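Ornosia Floor Books: read me first

Hi, and thanks for downloading this! Ornosia is my little catalog of the children's books that live on our play rug, plus the notes I keep on how they get picked up, put back, swapped and generally worn out. I started it in December as a plain text list and it grew from there (my fault, I can't leave a list alone).

What's in the folder

books.csv has one line per book. There are 48 at the moment. Columns are title, language, cover type, main subject and shelf. Titles stay in whatever language is on the cover, so please open the file as UTF-8 or the Chinese ones will come out as mush.

shelves.txt explains the shelf codes. We have 8 shelves, and F means the front one, the low one, where the board books go.

wear.csv is my condition log. I score covers from 1 to 7, with 7 being fresh from the store. Chewed corners lose a point, missing pages lose 3. Abdelkrim Slaoui thinks I'm too harsh on chewed corners and he may be right!

Things that will trip you up

"Board" under cover type means thick pages all the way through. If only the cover is stiff, I put "hard". I mixed these up in the early rows and fixed most of them, but the Hurov box set still needs a second look.

Main subject is my own call. A book with trucks and a bear driving them went under vehicles, and Hatem Fahmy wanted it under animals, so now there's a notes column for arguments.

Library copies are in there too, marked L. They come and go, so don't be surprised when a row disappears between versions.

Still to do

Add spine widths. Sort out the two Farouk alphabet books that have the same title. Move the old Plurkov labels over to the new shelf codes.

Use any of it however you like, and send me corrections if you spot a typo.
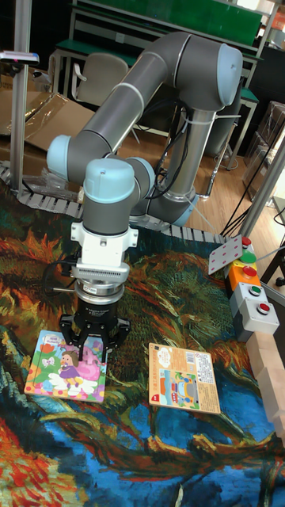

Where do the board books go when they come off the rug?

On shelf F, the low one at the front, with the spines facing out.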